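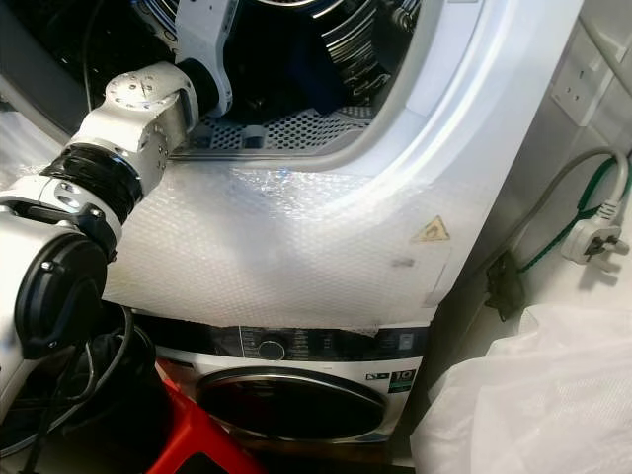

Le sèche-linge posé sur la machine à laver, avec son papier bulle encore en place sur le bas de la façade.

Buanderie partagée de Nelledine : vos questions, nos réponses

Bonjour à toutes et à tous, et bienvenue sur la page la plus consultée de notre petit site (après celle du règlement des vélos, il faut bien le reconnaître). Depuis que la colonne de lavage est installée au rez-de-chaussée de la résidence Nelledine, les questions arrivent par courriel, sur des bouts de papier glissés sous la porte du bureau et parfois dans l'escalier, les bras chargés de linge. J'ai rassemblé ici celles qui reviennent le plus souvent. Prenez votre temps pour lire, il y a peut-être déjà la réponse à la vôtre.
Zlatko Karagiannis, pour l'accueil de la résidence

Quelle machine est en haut, quelle machine est en bas ?

Le sèche-linge est en haut, le lave-linge est en bas. Cela paraît évident une fois qu'on le sait, mais plusieurs d'entre vous m'ont raconté avoir versé leur lessive devant la mauvaise porte en cherchant le bac, et je vous rassure, vous êtes en bonne compagnie. Pour le lavage, tout se règle sur le bandeau foncé du lave-linge : le gros bouton rond noir sert à choisir le programme, et les noms des programmes sont imprimés en blanc de chaque côté.

Peut-on enlever le papier bulle du sèche-linge ?

Pas encore, s'il vous plaît ! Je sais qu'il n'est pas très joli et qu'il pend un peu sur le haut de la machine à laver. L'installateur, la maison Brusau, doit repasser pour une dernière vérification et nous a demandé de laisser la protection jusque-là. Elle ne gêne ni l'ouverture de la porte ni l'accès au tambour. Si le bord vous tombe devant les boutons du lave-linge, repoussez-le doucement vers le haut, sans tirer dessus. Et pour les impatients qui aiment faire éclater les bulles, je compte sur votre force de caractère.

À quoi correspond le petit triangle jaune sous le plastique ?

C'est un autocollant d'avertissement, sur la droite de la façade du sèche-linge. Il reste où il est, même quand la protection sera partie. Les consignes de sécurité complètes se trouvent dans la notice, dont une copie est rangée dans le classeur vert à côté de la porte d'entrée de la buanderie.

Comment réserver un créneau ?

Les réservations se font sur le cahier de la buanderie. Un créneau dure deux heures, ce qui laisse le temps d'un lavage ordinaire et d'un début de séchage. Si vous avez une grosse lessive de draps, prenez deux créneaux de suite, personne ne vous en voudra. Inscrivez simplement votre numéro d'appartement, c'est plus facile à relire que certaines signatures (je plaide coupable, la mienne ressemble à un électrocardiogramme).

Combien cela coûte-t-il ?

Le lavage et le séchage sont compris dans les charges, il n'y a donc ni jeton ni carte à acheter. La colonne elle-même a coûté 987 euros à la résidence, livraison comprise, car nous avons eu la chance de profiter d'un modèle reconditionné. Le devis concurrent, celui d'Atanasov, était de 942 euros, mais la pose n'était pas incluse et il aurait fallu trouver des bras pour hisser le sèche-linge. Le choix a été vite fait.

Faut-il vraiment nettoyer le filtre à chaque fois ?

Oui, oui et encore oui. La grille grise percée de petits trous, en bas de l'ouverture du tambour, ramasse les peluches, et elle en ramasse vraiment beaucoup, surtout avec les serviettes neuves et les pulls d'hiver. Au milieu, ou presque, il y a une petite languette. Attendez la fin du cycle, sortez tout votre linge, puis retirez les peluches à la main ou avec la brosse douce qui se trouve sur l'étagère. Un filtre encrassé allonge le séchage, et c'est alors la personne du créneau suivant qui patiente sur le banc avec son panier. Si la grille ne se laisse pas manipuler facilement, ne forcez pas et reportez-vous aux pages d'entretien de la notice.

J'ai retrouvé un vêtement qui n'était pas à moi dans le tambour. Que faire ?

Cela arrive à peu près chaque semaine, et presque toujours avec des vêtements foncés. Il faut dire qu'un tissu noir ou bleu marine au fond d'un tambour, cela ne saute pas aux yeux, surtout quand on est pressé. Déposez ce que vous trouvez dans la corbeille des égarés, sur l'étagère, et laissez un petit mot dans le cahier. La plupart des affaires repartent chez elles dans la journée. Celles qui n'ont pas été réclamées à la fin de février iront à la collecte de vêtements du quartier, et je préviendrai dans le hall avant le départ du sac.

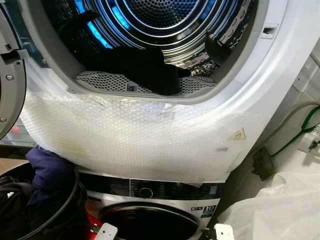 Porte ouverte, lumière bleue dans le tambour et du linge noir au-dessus de la grille.

Comment être sûr de ne rien oublier dedans ?

Ma méthode vaut ce qu'elle vaut, mais elle m'a sauvé bien des chaussettes. Ouvrez la porte en grand, jusqu'au bout, et baissez-vous un peu pour voir le haut du tambour aussi bien que le bas. Passez ensuite la main tout autour de la paroi, puis le long du rebord, à droite comme à gauche. Les pièces légères ont tendance à rester sur les côtés pendant que l'on ramasse le gros du tas au milieu. Pour finir, faites tourner le tambour d'un demi-tour à la main et regardez encore une fois. Tout cela prend moins de temps que de redescendre trois étages en chaussons.

La porte du sèche-linge ferme mal, est-elle cassée ?

Jusqu'ici, chaque fois que l'on m'a appelé pour cela, il y avait une manche ou un lacet coincé dans l'ouverture. La porte porte un petit crochet gris, qui vient se loger dans la fente à droite, sur la façade blanche. Vérifiez que rien ne dépasse du tambour, puis poussez la porte fermement, sans la claquer. Si elle ne s'enclenche toujours pas, arrêtez-vous là et prévenez l'accueil. Merci de ne pas insister avec l'épaule, même avec beaucoup de bonne volonté.

Peut-on sécher les lainages et les vêtements délicats ?

Regardez d'abord l'étiquette, c'est toujours elle qui a le dernier mot. Un carré avec un rond barré à l'intérieur signifie que le vêtement ne va pas au sèche-linge. Pour la laine, la soie et tout ce que vous seriez triste de retrouver à la taille d'une poupée, il y a l'étendoir pliant de la buanderie, que vous pouvez laisser ouvert une nuit entière à condition d'y accrocher votre numéro d'appartement.

Quelle lessive utiliser ?

Celle que vous aimez, en petite quantité. Un bidon de lessive Cimix sans parfum est à disposition pour dépanner, mais pensez à ceux qui passeront après vous et ne videz pas le fond sans le signaler dans le cahier. Évitez en revanche les teintures. Nous avons eu un hiver très rose, dont certains torchons gardent le souvenir.

À quelle heure peut-on faire tourner les machines ?

De 7 h 30 à 21 h, dernier départ du sèche-linge à 20 h. L'appartement du premier se trouve juste au-dessus et l'essorage s'entend bien le soir – un peu d'indulgence pour ses occupants, qui se lèvent tôt. Si votre cycle n'est pas fini à 21 h, laissez-le se terminer et revenez chercher votre linge le lendemain matin, en laissant un mot pour la personne qui a réservé le premier créneau.

Puis-je sortir le linge de quelqu'un d'autre si son créneau est passé ?

Attendez un quart d'heure, par gentillesse. Ensuite, oui, vous pouvez vider le tambour et poser le linge dans un panier propre. Il n'est pas nécessaire de le plier, même si certains le font et que cela leur vaut parfois des biscuits. Une seule précaution : gardez bien tout ensemble, pour que le propriétaire retrouve ses affaires au même endroit.

Peut-on poser des choses sur le sèche-linge ?

Mieux vaut éviter. Les vibrations font avancer les bidons et les boîtes de pinces jusqu'au bord, et la chute est longue depuis là-haut. L'étagère et la petite table sont faites pour cela.

Qui prévenir en cas de fuite ou de bruit inhabituel ?

Arrêtez le programme si vous le pouvez sans risque, notez l'heure dans le cahier et passez à l'accueil. En dehors des heures d'ouverture, le numéro de dépannage est affiché à l'intérieur de la porte. Décrivez le bruit comme il vous vient, « ça toque », « ça couine », tout me va, je transmets tel quel à Brusau et ils s'y retrouvent très bien. Si de l'eau coule sur le sol, le robinet d'arrêt est derrière la trappe blanche, près de l'évier.

Et si ma question n'est pas dans la liste ?

Écrivez-la à la dernière page du cahier, je le relis tous les matins avec mon café et je complète cette page au fur et à mesure. La prochaine mise à jour parlera des couettes, c'est promis à la dame du quatrième.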